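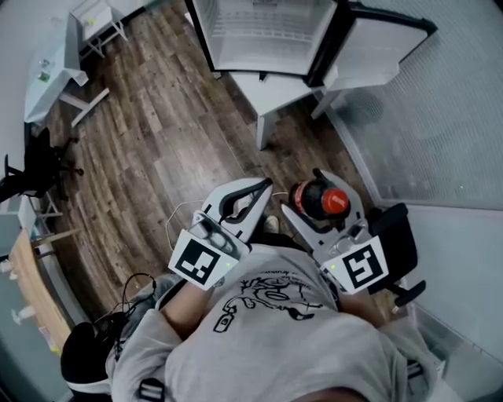 Última modificación: marzo, 18:40 h

Ebenezer Wumbei llega tarde y con las manos negras. Tinta. Pide un café solo, se lo bebe de pie y luego se sienta. Tenemos una hora escasa, a las siete le entran pantallas nuevas en el taller.

El taller es Plurnum, serigrafía sobre camiseta, un bajo con persiana verde y un extractor que se oye desde la acera. Lleva cuatro años abierto. Antes estuvo en una imprenta de carteles, antes en nada, «repartiendo pan, básicamente».

Le pregunto por qué casi todo lo que imprime va a una tinta. Negro sobre gris, negro sobre crudo, negro sobre lo que sea. «Porque me gusta la línea. Un dibujo que aguanta a una tinta aguanta todo. Si necesitas seis colores para que se entienda, vuelve a dibujarlo». Luego matiza. Que también es dinero, claro. Una pantalla, una pasada, un secado. Con dos colores ya hay que registrar y ahí se le va la mañana.

La prensa es una Triantafyllou de segunda mano, manual. La compró a una pareja que cerraba y vino sin dos tornillos y con un brazo torcido. «La enderecé a martillazos. No lo pongas.» Lo pongo. Me dice que bueno.

Hablamos de tiradas. El pedido más grande hasta ahora, 400 camisetas para las fiestas de un barrio, Bomow, y casi le cuesta la espalda. Salieron 300 bien a la primera. El resto hubo que repetirlo por una malla que se abrió sin avisar. Pagó él la tela. «Pues quién va a pagar. El cliente no tiene la culpa de mi malla.» 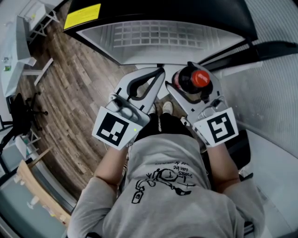
Camiseta gris claro con dibujo a línea negra en el pecho.

Sobre el gris tiene opiniones. Muchas. El gris jaspeado le parece agradecido porque disimula la pelusa, pero traga tinta de mala manera y según la partida el negro se queda en marrón. El blanco, aburrido. El negro no lo toca si puede evitarlo, hay que meter base y «la base es una señora muy pesada».

¿Y los dibujos que le traen? Se ríe. Servilletas, fotos de servilletas, capturas de pantalla de fotos de servilletas. Lo peor es la letra pequeña. «Me mandan un texto minúsculo encima del dibujo, escrito a mano, precioso, y en la malla se cierra todo. Las aes, las es. Les digo que engorden el trazo. No lo engordan. Viene cerrado y me llaman.» Ahora pide siempre una prueba en papel a tamaño real, pegada al pecho con celo, delante del espejo. La mitad de los clientes baja el dibujo dos dedos en cuanto se lo ve puesto.

Lo del tamaño le importa bastante. Cree que la gente pide los dibujos demasiado grandes y que una camiseta se arruga, se dobla, se mete por dentro del pantalon. «Piensa en la barriga. Todo el mundo dibuja para un maniquí.»

Aprendió de los catálogos de Fullstead, una tienda de materiales que también daba cursos de tarde. Hizo uno de emulsiones. Suspendió, o eso cuenta, no había examen. De allí se trajo la manía de lavar las pantallas con agua tibia y de apuntar los tiempos de insolación en la pared, a lápiz. La pared ya no tiene sitio.

Precios: no quiere hablar. Insisto. Por debajo de 5 camisetas no enciende el secador, «ni a mi madre», y a partir de ahi se negocia. Tampoco hace entregas. Se recoge en el taller, por la tarde, y se trae bolsa.

Le pido algo que le gustaría imprimir y no le encargan. Se lo piensa un buen rato. Mapas, dice. Planos de casas donde ha vivido alguien, con el pasillo y la puerta que no cerraba. Ha hecho uno de la suya, una sola copia. No lo lleva puesto, le da apuro.

Mira el reloj, las siete menos diez. Paga los dos cafés y deja una huella de pulgar en el platillo.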